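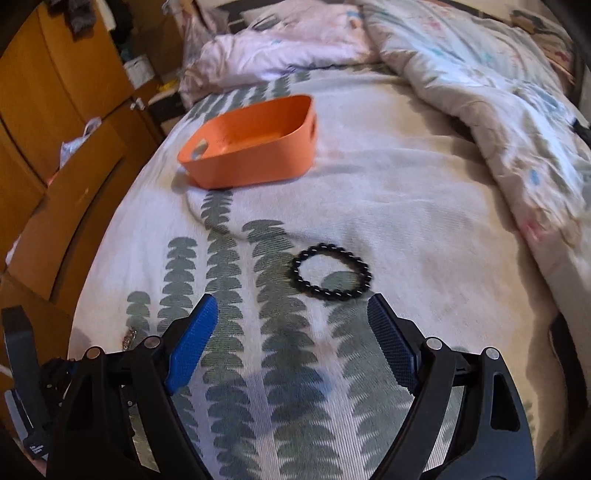 Patterned bedspread, Ava Room, Trorna House.

GUEST BEDROOM SAFETY CHECKLIST WITH INSPECTOR'S COMMENTS
Koston Residential Services
Property: Trorna House, upper floor
Room: Ava Room
Inspection period: March
Form status: Completed, comments attached

Ratings used on this form: S (satisfactory), C (correction required), N/A (not applicable). Each item rated C must carry a comment and a named department. Items rated S may carry a comment at the inspector's discretion.

SECTION A. ENTRY AND EXIT

A1. Room door opens fully and closes without force. S
A2. Door latch engages on the first attempt. C
Comment: The latch catches on the lower lip of the strike plate. The door must be lifted slightly by the handle before it will hold. Refer to Maintenance. The same condition was recorded on the previous form and marked closed, but no work order number was entered.
A3. Evacuation plan posted on the inside of the door. C
Comment: A plan is posted. It shows the corridor as it was before the Hubáček Wing was joined to the main house, and the exit at the far end of that wing does not appear on it. Replace in all upper floor rooms. Refer to Administration.
A4. Clear walking path of at least 40 inches from bed to door. S
A5. Window opens from the inside without a key or tool. S
Comment: The sash is stiff in the last part of its travel. Acceptable at present.

SECTION B. SMOKE AND CARBON MONOXIDE ALARMS

B1. Smoke alarm present on ceiling. S
B2. Smoke alarm sounds when test button is held. S
Comment: Tested at 10:15 a.m. Front desk was notified before the test and again after it.
B3. Alarm within the replacement date printed on the unit. S
B4. Carbon monoxide alarm present in corridor. S
Comment: Shared with the adjoining room. Record the test result once, on the corridor form.

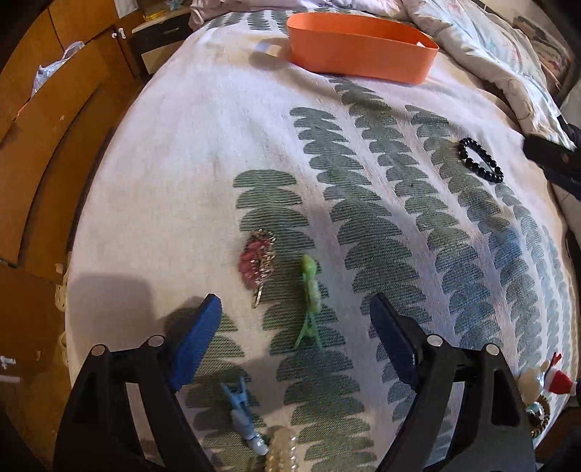
Marisol Paucar
Residential Safety Inspector, Koston Residential Services

SECTION C. BED AND BEDDING

C1. Bed frame stable when pushed from the side. S
C2. Headboard bolts tight. C
Comment: One bolt turns by hand. Refer to Maintenance. Spare hardware for this bed type is kept in the linen room cabinet, second shelf.
C3. Mattress free of tears and exposed springs. S
C4. Seams checked for signs of insects. S
C5. Bedspread does not touch any heater or lamp. S
C6. Bedding checked for pins, clips, and other small or pointed items before laundering. C
Comment: This step is missing from the housekeeping sheet in current use, although it is in the training binder. Small items left on a bedspread, hair clips in particular, are easily folded into the bundle when the bed is stripped. Housekeeping is to add a line to the sheet directing staff to clear the top surface first, then lift the bedspread by its edges and check the floor beneath. Personal items are to be placed in a labeled envelope and logged at the front desk. Refer to Housekeeping.

SECTION D. ELECTRICAL

D1. Outlet covers intact. S
D2. No extension cords in permanent use. C
Comment: A cord runs behind the dresser to the reading lamp. Relocate the lamp or have an outlet added. The cord is to be removed in either case. Refer to Maintenance.
D3. Lamp bulbs do not exceed the rating shown on the fixture. S
D4. Portable heaters not present. S
Comment: A guest request for a heater was noted in the room log. House rules do not permit portable heaters of any wattage on the upper floor. The guest was offered an extra blanket.
D5. Circuit directory in the corridor panel is legible and current. C
Comment: The Ava Room is still listed under its former number. Refer to Maintenance.

SECTION E. FLOORS, FURNITURE, AND HEATING

E1. Rugs flat and backed with nonslip material. S
E2. Dresser anchored to wall. S
Comment: Anchor strap replaced since the last form. The work was carried out well.
E3. Radiator cover secure. S
E4. Closet rod and shelf secure. S
Comment: The shelf is crowded with spare pillows. Keep the top of the stack clear of the closet light.

SUMMARY OF CORRECTIONS

Maintenance: A2, C2, D2, D5
Administration: A3
Housekeeping: C6

Corrections are due within 5 working days of receipt, with the exception of A3, for which Administration may request additional time in writing. A temporary plan marked by hand is acceptable while the new plan is being printed, provided that the Hubáček Wing exit is shown clearly.

Departments are asked to enter the work order number beside each item at the time it is closed. Forms returned without a number will be sent back. The completed original stays in the property binder at the front desk, and one copy goes to the Koston office.

Department signature: ______________________
Work order number(s): ______________________

Koston Residential Services | Trorna House Front Desk | Contact Us | All rights reserved | Back to top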